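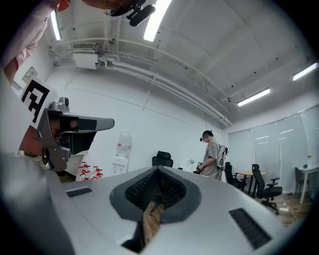
Riaan Ngcobo objected, when he read our first draft, that a hand-held gripper records what the hand did but not what the operator was waiting for. We think the remark is fair, and the present section is partly an answer to it. He asked also why we did not simply leave the pauses out. We tried this in the Prornby trials and describe the outcome under 4.3.

Home Issues Authors Search Contact

4.2 Collection with two operators

Figure 4. View from the camera of one hand-held gripper during collection. A second gripper, with a square marker card attached, is at left. A person with a headset and a backpack rig stands further back in the room.

The demonstrations were collected in an ordinary furnished room. We did not want a bare laboratory cell, because the earlier policy of Onyshchenko had learned to depend on a plain background, and it lost its way when a chair was moved. Chairs and tables were therefore left where people had last used them, and their places were not the same from one session to the next. The ceiling lights stayed on during all sessions.

Each demonstration begins with both grippers held up in front of the operator, so that each camera sees the other gripper and its marker. From this short part we compute the distance and the angle between the two tools. If the marker is lost for more than 5 frames, the estimate is taken from the motion of the cameras alone until the marker is found again. Faisal Gondal wrote this part of the software and it is the same as in our previous report, except that the smoothing is now weaker.

We recorded 100 demonstrations of the handover task. Of these, 70 were used for training and 30 were kept for testing. The split was made by session and not by single demonstration – otherwise the same chair positions would appear on both sides, and the test would be too easy. The operators were told the goal of the task but were not told how fast to work. Domenica Bachmann checked the start and end point of every recording by hand.

A difficulty we did not expect was the presence of other people in the view. A second person may stand or walk in the room while the operator is working, and with a wide lens this person enters many recordings. We first masked all people before training. The masked policy was slower to begin the handover, and it sometimes closed the gripper before the receiving side was ready. When the masks were removed, this early closing became rare. Our explanation is that the body of the partner gives information on timing which the gripper view by itself does not contain, but we have no direct proof of it.

4.3 Treatment of pauses

In the Prornby trials all pauses longer than a fixed limit were cut from the recordings. The policy trained on this data moved smoothly and looked better to an observer, but it failed more often at the moment of release. Fatima Mnguni repeated the training with the pauses kept in, using the same network and the same settings, and the failures at release went down. We have since kept the pauses in all our data.

This does not fully answer the objection above. A pause can mean that the operator waits for the partner, or only that the arm is tired, and our recordings do not separate the two cases. A small study with spoken labels was started at Mestberg in October – the operators say one word when they wait on purpose – but the labels are not yet complete and we do not use them here.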